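4. Keeping the small table clear

The third part of our project looked at the small tables people use near the washing area at home. Most of the 77 households that answered our form in the Mostyn district said they had one, and most said it filled up with things that belonged somewhere else. We wanted to know whether a simple rule for putting things back would help.

We chose tables with a printed picture under glass. They wipe down easily, and the print makes a useful guide – you can say "the basin goes beside the balloons" and everyone in the family knows where that is. Basins, tubes and children's water bottles were the items named most often on the forms.

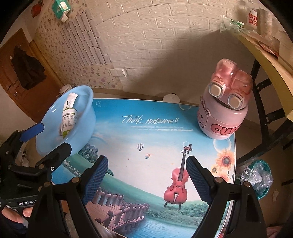
Each household followed the rule for 3 weeks in August. Anything used for washing had to go back into the basin, and drinking bottles had to stay on the opposite side. Families in the Cunden flats found this easy to keep up. Those with larger tables did less well, as there was more room to leave things lying.

The weak point of our method is that we relied on people filling in their own sheets. Some sheets came back with whole days missing – we left these out of the totals. We also did not allow for visitors.

Costs were low. Printing the 300 record sheets was the only real expense.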